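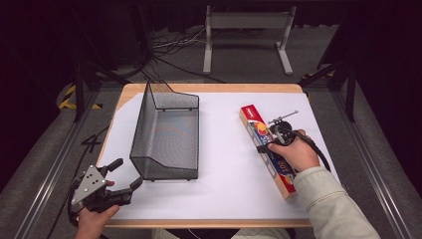 Checking gripper width before you train on it

Most write-ups on handheld gripper data jump straight to the policy. I'd hold off. If the opening width in your log is late or wrong, a bigger model will learn the lateness too. These are the checks I run in Kivholm, our replay tool, before any episode goes near training. They take less time than one failed run.

1. Look at the raw stream first. Turn off smoothing. Tedum, the recorder we use, filters width by default, and the filtered curve looks lovely even when a third of the samples are missing. Set width_filter to none and export again.

2. Compare the clocks. Each hand has its own stream, left and right, and the camera has a third. The manual says they are synced at start. Maybe so. Close both grippers hard 3 times at the top of a session, find the closing in the video, and note the offset for each hand separately. Mine differed by 32 ms. Do the same at the end, as drift won't show up in the first minute.

3. Plot width against video on the awkward objects. A wire mesh tray is a good one: the contact edge is hard to find in the image, and the mesh can shimmer into rainbow bands that upset a feature tracker. A long printed cardboard box is easier on the tracker, but it can flex, so width may keep shrinking after contact. Don't label that as a second grasp. The Itari auto-labeler did, in 2 of my first few episodes.

4. Count frames. A clip I expected to be 1,200 frames long had 1,199. One dropped frame is harmless if you know where it is. If the loader pads it silently at the end, every action after the gap is shifted.

5. Only now turn the filter back on, and keep the raw file.

I've seen the claim that Martens calibration makes step 2 unnecessary. I tried it and still got an offset on the left hand. Run the check anyway and write the number in the session notes.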